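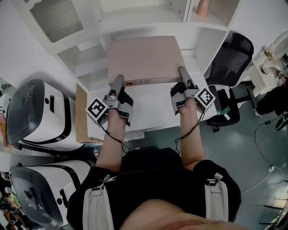 Last changed: March 2018

Prirora: box handling in an office, recorded with hand-held grippers

Prirora is a set of recordings of people moving boxes on and off desks and in and out of low shelving. The work was done in the Drorkau office of Flosis, a records and document services company. The person doing the task wears a harness and holds a gripper in each hand. Video comes from a camera at the head and from cameras on the grippers.

The set was made to train Mahama, the shelving robot that Flosis plans to run in the same office. Mahama is meant to take over part of the filing clerks' day: putting boxes away, fetching them, and straightening shelves before the office closes. This file covers what is in the data and what the plan means for the people who do the work now. Please read both parts before using the set.

Contents

episodes/ holds one folder per episode, with video and gripper tracks
splits/ holds the lists of training and held-out episodes
labels/ holds task labels and outcome labels
notes/ holds comments written by the operators after each session
consent/ holds the blank form only. Signed forms are not distributed.
README is this file

Size

The release has 776 episodes. Of these, 200 are held out for testing and should not be used for training or for picking settings. Another 68 episodes were recorded and withdrawn before release. They are not part of the 776. Most were withdrawn at the request of the operator or of someone who could be recognized in the background. The rest had tracking faults that we could not repair.

An episode runs from the moment the operator reaches for a box to the moment both grippers are clear of it. Walking between tasks is not included. Failed attempts are included and labeled as failed. If the operator dropped the box and picked it up again, the whole thing is one episode with the label "recovered."

Tasks

lift: take a box off a desk or shelf with both grippers
turn: change a box from lying flat to standing upright, or the reverse
insert: put a box into an open compartment
remove: take a box out of an open compartment
clear: move small items out of the way before one of the other tasks

The "clear" label was added after the first sessions. We had assumed the desks would be bare, and they weren't. Clerks keep things on their desks, and a person moves them aside without thinking much about it. Early episodes have been relabeled to match, but the boundaries between "clear" and the task after it are less exact there.

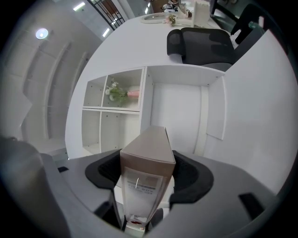
Gripper camera view: a box held upright between the finger pads, with the desk shelving behind it.

Who recorded the data

The operators were filing clerks and front office staff employed by Flosis. We did not bring in outside operators. People who handle boxes for a living grip them differently from people who don't, and we wanted that in the data.

Recording was done on paid time. Taking part was a choice and did not count toward or against anyone's review. Operators could stop a session at any point and could ask for episodes to be withdrawn until the release was frozen. That deadline was posted in the office and repeated on the form.

Each operator has a random code in the labels. The key that links codes to people was destroyed when the release was frozen. The codes are there so that splits can be made by operator. Do not use them to rank people by speed. Flosis has agreed in writing that it will not do so either, and the license says the same for everyone else.

What the robot is expected to take over

Before recording began, the clerks and the project staff went through the working day together and sorted it into three groups.

Moves to Mahama: end of day shelving, fetching boxes from a request list, and checking that boxes are in the compartment where the records system says they are.

Stays with clerks: opening boxes, reading and sorting what is inside, writing labels, deciding what can be destroyed, and any contact with clients.

Not decided: boxes that are damaged, overfilled or have no label. For now the robot will leave these alone and add them to a list. A clerk looks at the list in the morning.

The third group turned out to be the one that matters most to the staff. Several operators wrote in notes/ that odd boxes are where their time goes, and that a robot which handles only the easy ones will leave them with a day made up of the hard ones. Some wanted that. Others said the easy boxes are a rest between the difficult ones, and that they would like to keep a share of them. The schedule for the trial gives each clerk a block of ordinary shelving for this reason. It will be looked at again when the trial ends.

Jobs and hours

Flosis has told staff that no position in Drorkau will be cut during the trial. It has made no promise for the time after it. We put this here in plain words since people who cite the set have asked, and a vaguer sentence was left in an earlier draft of this file.

One change has already been made. The late shift existed mostly for shelving, and it will end when the trial starts in April. The clerks on that shift have been offered daytime hours. For some this is welcome. For others it is a loss, as the late shift paid a supplement and fit around school pickup or a second job. The supplement will be paid through the trial.

A new duty has been added as well. One clerk on each shift will act as the robot's attendant, with the authority to stop it and to keep it out of an area. Training for this is on paid time. The duty rotates, and a clerk may turn it down.

Effects on the body

Wearing the harness and holding the grippers is tiring. Operators reported sore thumbs and forearms after longer sessions, and we shortened the sessions after that. Cables caught on chair arms and drawer handles often enough that we added a check before each session: chairs pushed back, cables run along the arm, nothing loose on the floor where the operator will stand. Anyone repeating this work should plan for the same and not count on operators to bring it up.

Bending to low compartments is the part of the job that clerks most wanted to hand over. It is also where recorded episodes fail most often. The grippers are longer than a hand, and it is hard to see past them into a compartment near the floor. A model trained on this set may do worst at the task where it would help people the most. Please report results for low compartments on their own line.

Known limits

The office furniture is mostly white, and so is some of the equipment. Contrast between shelf edges and desk surfaces is poor in many episodes. We have not corrected for it.

The gripper cameras use wide lenses. Straight edges near the border of the image are strongly bent. Calibration files are included with each episode folder, and it is best to apply them before measuring anything.

The boxes are standard office stock from one supplier's range. Results will not carry over to soft packages, bags or crates.

Weight was not recorded. Boxes may be full, partly full or empty, and the labels do not say which.

Text on box labels is often blurred. Do not use the set to train or test reading.

The office was in normal use. Chairs, flowers, packages and other belongings appear and move between sessions. Coworkers can be seen in the background of some episodes. They were told when recording was going on and gave consent, or the episode was withdrawn.

Uses we do not allow

Identifying operators or coworkers.
Measuring the pace or output of any worker.
Setting work quotas, at Flosis or anywhere else.

Uses we did not plan for but do not object to include teaching, testing of tracking methods, and studies of how people hold boxes.

Reporting problems

If an episode shows something that should not be public, such as readable client details on a paper or a screen, write to the address in the license file and give the episode number. We will pull the episode first and check it afterward. Removed episodes are listed in splits/removed, and the episode numbers are not reused.

Operators and other Flosis staff can use the same address or speak to their staff representative. They don't have to give a reason.

Planned changes

Outcome labels for "insert" will be checked a second time by two clerks working separately. Where they disagree, both labels will be kept.

Recordings of Mahama itself will be a separate release with its own file. It will include the attendant's stop log, with the reasons as the clerks wrote them.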